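Notes for the two-arm cell, week 6
Last updated: Aug 22, 2018

Okay, so last week we got both arms bolted to the front rail and homed, and this week is the part I enjoy, which is looking after the thing once it runs (I know, I know, but I really do like it!). Everything below applies to the Kurneck cell, and most of it to the one Celina Pawłowska looks after as well.

Start at the fingers. Power off, then put a driver on each screw you can reach and give it a gentle nip, no more than that. These go into plastic, and if you lean on them you'll strip the hole and be printing a new finger over lunch.

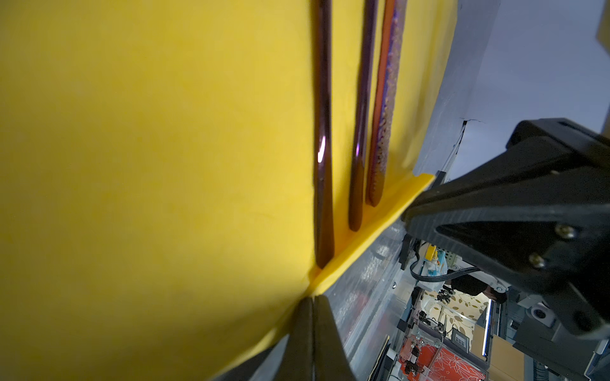 Then wipe the fingertips with a dry cloth and close the gripper by hand. You want the tips to meet evenly. Soft things like fabric show up a bad finger long before a box does – a fold slides out on one side and you blame the software for an hour. I've done it, and so has Eugeniusz.

After that come the cables. Move each arm slowly to its far reach, then fold it right back, watching the loop over the wrist the whole way. It should swing freely and never go tight. We check ours every 1,000 cycles and write it in the log, with your initials please. 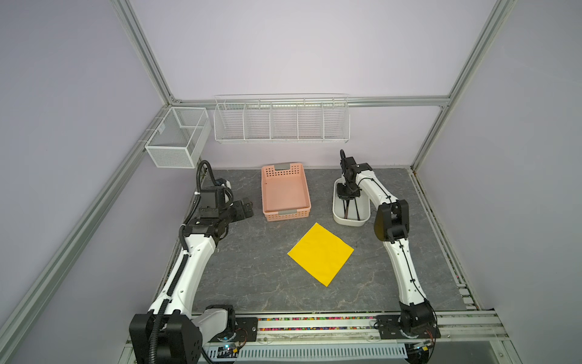
Do I have to re-home both arms if I only worked on one?

Home the pair. They share a work surface, and a small offset on one arm turns into a clash when they reach for the same spot. It takes 5 minutes, and you can fill in the log while it runs.

For next time, read Effie Hepburn's handout on cable wear up to page 123 and bring your own small driver.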